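I got to Zestora a little after 8, which I thought was early, and the packing hall had already been going long enough for somebody to be on a second coffee. The company sells reclaimed bits and pieces out of old houses, plus all the paper that comes with them (posters, plans, brochures, you name it), and last January it put in a robot hand on the sorting side. I wanted to hear from the people who stand next to it all day.

My first talk was with a sorter who has been there since the Hullach warehouse days. She didn't wait for a question.

"Everybody asks if I was scared for my job," she said. "Sure I was! They told us in the break room, with donuts. You don't bring donuts for good news."

She kept the job, but it's a different one. She used to unfold, flatten and check every large sheet herself, up to 200 on a heavy day, and her wrists hurt all winter. Now the hand, which comes from a supplier called Sosance, gets first try at the paper, and she takes whatever it leaves her. That means the torn stuff, the brittle stuff, and anything with something else lying on top.

"It's gentle, I'll give it that," she told me. "Slow, though. I could do three in the time it does one. But I couldn't do three at four in the afternoon, and it doesn't care what time it is."
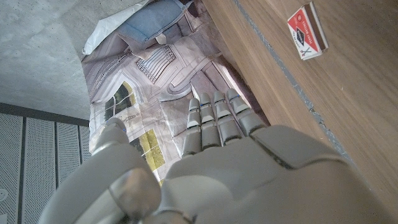

I asked what bugs her about it, and she had a list ready. She misses talking. There used to be two people at each table, and now there's one, so she wears headphones, which she never did before (murder podcasts, mostly). She also doesn't love being asked to rate its work on a tablet at the end of every shift. "I never got to rate my old partner," she said, and laughed so hard she had to put her cup down.

The shift lead was more careful with me. He's the one who had to redo the schedule, and he still sounds tired talking about it. Two people moved to shipping, one left on her own, and the night shift got shorter.

"The folks in shipping make the same money," he said. "They do walk more. One of them likes it and one of them really doesn't, and I hear from that one a lot."

There's a backlog of 2,000 sheets from an estate that Zestora bought through Hodžić, the auction house, and he'd hoped to be through it by now. They're at number 81. He showed me the number on his clipboard and kind of shrugged. The first weeks went to teaching people when to step in and when to leave it alone, and he says that was harder than any of the technical stuff.

"People want to help it," he said. "They see it hesitate and their hand just goes out. Mine too."

Before I left I went back to the sorter to ask if she'd go back to the old way. She thought about it for a good while, pulling one side of her headphones off.

"My wrists wouldn't," she said. "I'd like my partner back, though. Put her on the other side of the table and let that thing do the folding."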